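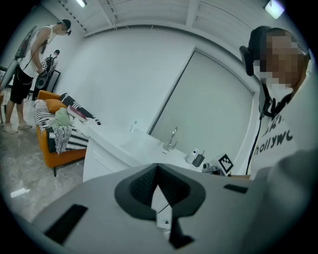
Every budget for hand-held gripper work starts with the grippers, and most of them stop there too. That is how you end up with a beautiful spreadsheet, a purchase order signed by somebody important, and two people standing in a room with nowhere to sit and nothing to pick up. A session needs a good deal more than the tool in the hand. Look at what is on the people: headsets, one of them with a small microphone, and a cable running down the front of a shirt. Then there's the furniture, the sink, the fan, the cloths on the sofa and the square marker at the end of the counter. All of it gets bought by somebody, and if you are reading this page, I'm sorry to say it is probably you.

How to Budget for a Hand-Held Gripper Setup
Posted 26 May 2019
Filed under: Planning, Purchasing, Regret

What follows is the method I use for small setups, meaning a single room and a few operators. It assumes you have already talked somebody into paying for it. If you haven't, come back later and bring snacks.

Step 1. Write the session down before you price anything

Take a blank page and write out what a person will do from walking in to walking out. Put on the headset. Pick up the gripper. Fold the cloth, put it down, go to the sink. Hang up the gripper. Go home.

Every noun on that page is a budget line. My first attempt at this had no line for anywhere to hang up the gripper, so the grippers lived on the floor for a month, where they were stepped on.

Step 2. Split the list into four piles

Worn: headsets, cables, clips, spare ear cushions. Anything that touches a head needs a cleaning supply to go with it.

Held: the grippers themselves, plus finger pads, batteries and whatever small part always goes missing.

Room: furniture, lighting, air, markers, power strips, shelves.

Props: the things people will pick up, fold, pour, stack and drop.

Keep the piles separate in the spreadsheet. They wear out at different speeds, and in my experience they get approved by different people. Nobody upstairs has ever questioned my gripper line. The throw pillows, on the other hand, got a meeting.

Step 3. Get quotes that mean the same thing

I asked two suppliers for a working hand unit. Trirkeck quoted 3,967 dollars and Stikent quoted 2,000. You can guess which one I was told to buy.

The Trirkeck price had the cable, charger, case, spare finger pads and a year of repairs in it. The Stikent price had a gripper in it. Once I had added the missing pieces the gap was small enough that delivery time decided the thing.

So send each supplier the same short list and ask them to write yes, no or a price next to each item:

Cable and strain relief
Charger and batteries
Mount or stand
Spare finger pads
Calibration, first time and after repair
Shipping both ways on a repair
Headset, if it needs a particular one

Make them fill in every row. A blank means no.

Step 4. Price the room like a room

You can spend a fortune on purpose-built fixtures. Try not to. An ordinary sofa costs what an ordinary sofa costs, and it behaves like one too, sagging included.

Buy soft things in patterns as well as plain colors. Buy two of anything made of cloth, so one can be in the wash. If you want a sink, decide early whether it has to run. A basin and faucet set into a cabinet is a shopping trip. Water and a drain is a plumber, a permit and a conversation with your landlord, and it goes on its own line.

Put a fan in the budget before October makes everybody forget what summer felt like. People in headsets get warm. Check that you can hear each other over it before you buy the second one.

Our props for the first room came to 622 dollars, mostly from discount stores. It was the only line I ever brought in under budget, and I have mentioned it at every meeting.

Step 5. Budget for breakage by pile

Yung-ching Ho, who set up the room at Duluvine before I did mine, gave me her rule, and I've stuck with it:

Cables: buy double. They get stood on, sat on and shut in doors.
Headsets: one spare for every two in use.
Grippers: one spare, complete, charged and ready to hand over.
Markers: print extras on the same stock, same size, same day, and store them flat.
Props: expect to replace the cheap ones, and leave a little cash for it.

The spare gripper is the line that gets cut. Fight for it. When a unit goes off for repair, you are still paying the operators, the rent and the lights. Ours was once away for 24 days, which would have bought the spare and a decent lunch.

Step 6. Put people's hours in

Setup and cleanup are work. Somebody has to refold the throw, put the book back, wipe the earcups and find the cloth behind the sofa. I left this out of my first plan entirely and ended up doing it myself, as a kind of hobby.

Add the hours for charging, checking and copying files as well. If you use an outside room, check whether the booking covers setup. The place we rent from, Lai, starts the meter when you collect the key.

Step 7. Buy in two rounds

Order one complete set first: one gripper, one headset, one of each cable, a few props and a marker. Run it for a week with a real operator and keep a notepad by the door. Then fix the list and order the rest.

Ask for the second-round price in writing when you place the first order. Suppliers are at their most generous just before you pay them.

Keep the boxes, too. You will need at least one of them for the return.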